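Stop buying the clever gripper first

I love grippers. I have a drawer full of them, and I will happily talk about finger pads until you leave the room. So please take it as a friend of the hardware speaking when I say that most small labs and shops should put off the fancy hand and spend their first few months with two plain parallel fingers on each arm.

I say this after a winter of comparing three hands on the same two-arm bench. One was the basic two-finger gripper. One was the Botico soft hand, with three rubbery fingers that curl around whatever you give them. The last was the Condell, a beautiful thing with a wrist that tilts on its own and a touch sensor in each fingertip. We ran 2,077 picks before we stopped in March, all of them with small, cheap, ordinary parts. No eggs, no wine glasses.

I went in rooting for the Condell. How could you not? The first time it felt a part slipping and tightened up, I clapped. I called people over! But over the following weeks I kept noticing where my hours were going. With the plain fingers, a bad pick had a cause I could find before lunch. The arm came in too high, or the camera had the part a little to the left of where it was. With the Condell, a bad pick could be the arm, the camera, the wrist, the touch sensor, or the little program inside the hand that decides how hard to squeeze. I learned a lot about that little program. I'm not sure I wanted to.

The soft hand has the opposite problem, and I find it more interesting. It forgives everything. You can come in sloppy and it will still hug the part and lift it, which feels like magic for a day or two. Then you try to set the part down square against something, and you find out that you have no idea how the fingers are holding it. All the sloppiness you got away with on the pick comes back on the place. If your job ends with dropping things in a bin, buy the soft hand tomorrow. It's great at that.

Plain fingers make you be honest about the rest of your setup, and I mean that as praise. They made us fix our camera calibration, which had been off since we moved the bench. They made us slow the last bit of the approach. We also swapped our old controller for a Tsao, after blaming the gripper for a lag that had been in the controller all along. Every one of those fixes helped the other two hands as well. If we had started with the Condell, I believe it would have covered for us, and we would have paid a lot of money to keep our mistakes.

There is a second reason, and it has to do with having two arms.
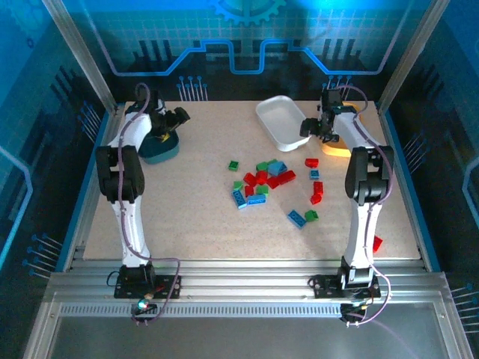
A pair of arms gives you options that a single arm with a very good hand doesn't have. One can hold while the other turns. One can nudge a part out of a pile so the other has room to close on it. We spent 348 of our picks on nothing but this kind of teamwork, plain fingers on both sides, and it was the most fun I had all winter. Toy bricks are perfect for it, by the way. They have flat sides, they land at every angle, they crowd each other, and you can buy a bucket of them for less than one replacement fingertip.

I know the argument against me. A friend at Terbridge makes it every time we talk: parts are getting odder, people want one cell to do many jobs, and a flat pinch can't hold a bag of screws or a floppy cable. All true. We gave up on cables with the plain fingers after about an hour, and I wouldn't ask anyone to try longer than that. There are jobs where the clever hand is the only hand.

My point is about order. Learn what your arms and cameras can do with the simplest thing that closes. Write down the picks that fail for no reason except the shape of the fingers - you'll know them by then, because you'll have cleared away the other reasons. Take that list with you when you go shopping. Ours was short, and it pointed to longer fingers with a bit of rubber on the inside, which we made ourselves in an afternoon.

The Condell is still on the shelf above my desk. I've got a job in mind for it this spring, something with thin plastic lids, and I can't wait to bolt it back on.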